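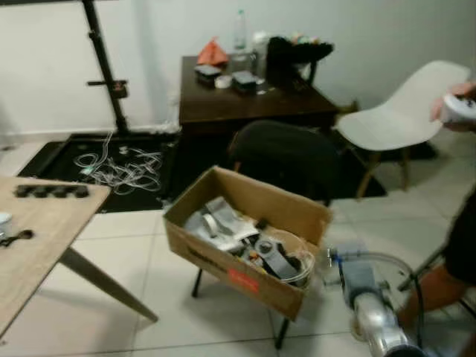 Progress Report: Lactation Support and Return-to-Work Project

Submitted to the Ridberg Fund by the Lamptey Family Health Center
Reporting period: March through August
Prepared by Korkor Kwofie, project lead

1. Purpose of the grant

The grant pays for a two-year project to help new parents in hourly jobs keep breastfeeding after they go back to work, if that is what they want to do. Money goes to three lines: a part-time lactation counselor, a pump loan service, and work with local employers on break time and space. The period covered by this report is the second half of year one.

2. Counseling

Araceli Cuesta started as lactation counselor in March. She sees parents at the center on two mornings and one evening, and by phone the rest of the time. The evening hours were not in the original plan. We added them after the first month, when most of the missed appointments turned out to be people on day shifts.

Visits are offered at three points: in the last weeks of pregnancy, soon after birth, and shortly before the return to work. The third visit is the one people skip. Parents who took it used most of the hour on practical matters, such as how to store milk through a shift, how often to pump, and what to say to a supervisor. Araceli has written a two-page handout on these, now in English and Spanish. A French version is with the translator.

We had planned group sessions as well. Two were held and turnout was poor, so we have stopped them for now and moved the hours to phone follow-up.

3. Pump loans

The center now owns 26 electric pumps. Each family receives its own new collection kit, which it keeps, and returns the motor unit. Loans were set at three months. We have changed this to six because nearly every borrower asked for more time.

Cleaning and checking of returned units takes longer than we budgeted. Tanveer Mirani handles this along with his other duties in the supply room and has asked for a fixed half day per week. We support the request and have included it in the budget note below. Four units were out of service at the end of the period with weak suction. Two are covered by warranty. The others will be repaired out of the supplies line.

There is a waiting list at present. Parents on it are given a manual pump and are told when a unit is likely to come back.

4. Employers

Six employers have signed the project's workplace agreement. Under it they provide a private space with a door that locks, a chair, an outlet, and access to a refrigerator, and they let staff take pumping breaks without using their lunch period. The largest is Brurkura, a commercial bakery with three shifts. Its plant manager, Kristóf Győri, set aside a former records office and had it in use by June. The night shift was left out of the first notice to staff. That has been corrected.

Two other employers withdrew from talks. One is moving to a smaller building and the other did not want to commit to paid breaks. We will contact both again next year.

Paid leave comes up in nearly every employer meeting. It is outside the scope of the grant and we have not taken a position on any company's policy. Several managers asked for plain information on the cost of leave compared with the cost of hiring and training a replacement. Ľudovít Zelenák, who keeps our project data, is putting together a short sheet from published sources.

5. Data

We ask each parent about feeding, sleep, mood, and work at six weeks, three months, and six months after birth. Response at six weeks is good. At three months it drops, mainly because phone numbers change. We now ask for a second contact at the first visit. It is too early to report six-month results, and we would rather not give partial ones. Parents whose answers on mood raise concern are offered a same-week appointment with the center's social worker.

6. Budget note

Spending is close to plan except for two items. Counseling came in under budget because of the late start. Supplies are over, mainly from collection kits. We ask permission to move $3000 from counseling to supplies and equipment care, including the half day per week described in section 3. The total does not change.

7. Next period

Finish the French handout and send it to the two clinics that refer to us.
Sign at least two more employers, one of them in home care, where staff have no fixed workplace.
Bring the waiting list for pumps down to two weeks.
Send the first six-month survey results with the next report.

Questions on this report can go to Korkor Kwofie at the center's main number. Receipts and the signed employer agreements are available on request.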